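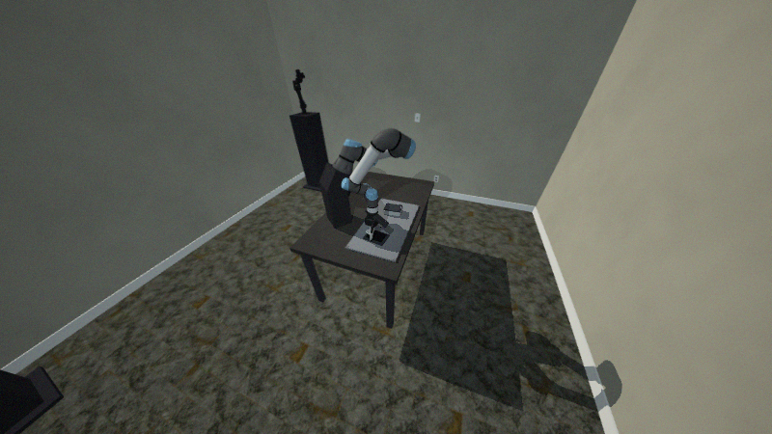
Shiela Ambrosio replied:
The gearbox on a Takgate planetary doesn't want filling to the top. Ours is the 40 litre floor model and the sight line sits well below the filler plug. If you filled it to the plug, that alone would explain oil coming down the planetary shaft.

4 replies

benchflour
Fair point, but I drained it to the line on Monday and there was still a film on the beater shaft after one batch of brioche. I'm using Plonum food-safe grease on the upper bearing and the oil the manual lists in the box.

Like (2)

drayton_k
Then it's the lower shaft seal. The lip hardens with age, and more quickly if the bowl area gets washed down with hot water at the end of a shift. Drop the planetary, look at the shaft where the lip runs, and if you can catch a fingernail in the groove a new seal won't hold for long. You'd need a sleeve as well.

Shiela Ambrosio
I don't agree that it has to be the seal. Grease and oil of different base types can thin each other out, and what comes down looks just like a gearbox leak. Wipe some on white paper. Gear oil spreads out in a clear ring, grease mostly stays where you put it.

drayton_k
The paper test tells you very little once they've mixed. Mine passed it and the seal was in two pieces. Machine had done around 2000 hours by then, mostly stiff dough on second speed.

benchflour
Mine is on its second owner so I can't say what hours it has. Did the paper test this morning: a ring with a grey smear in the middle, so you could both be right. Amaral have the seal in stock but want the part number off the old one. Does anyone know if the sleeve comes with it?

Shiela Ambrosio
No, it's listed separately. Check the vent on top of the gearbox before you order either. On ours it was packed with flour, and a blocked vent will push oil past a sound seal when the box warms up. Unscrew it, clean it in solvent, blow it through from the inside.

Like (4)

hob_and_hook
Second the vent. I'd also stop using the mixer for anything people are going to eat until it's sorted, whatever the tin says about food-safe. The grease may be, the gear oil in these older ones often isn't.

benchflour
It's out of use. I've got the small Flaltineo on the bench doing half batches. Vent was partly blocked, now clear. I'm going to run it empty with a clean tray underneath, then pull the planetary if the tray shows anything.

drayton_k
Run it with a load if you can, scrap dough will do. Mine never dripped empty.

Share this thread · 9 comments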